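Fulico Tank Bag — Small Size
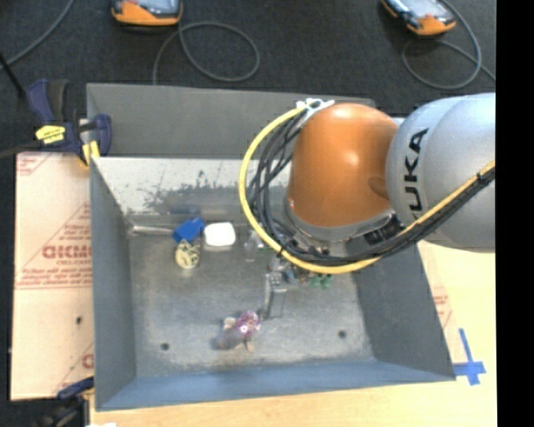 I went through three tank bags before I settled on stocking this one, and it's the one I keep on my own bike. It holds a rain jacket, gloves, a sandwich and my phone charger, and it still lets me see the gauges (my old one didn't, and I got very tired of guessing my speed!).

The straps go around the frame under the front of the seat, so plastic tanks are fine. Getting it on the first time took me about 33 minutes, mostly because I had a strap twisted — now I just unclip the bag at the gas station and leave the base where it is.

Mariama Addo took hers on a long August trip and asked for a bigger map pocket. Fulico added one, so all the bags I ship now have it.

Rain cover included. Shoulder strap sold separately.

Item no. 1256
Color: black
Also fits: Clukden base plate, Neltach clip set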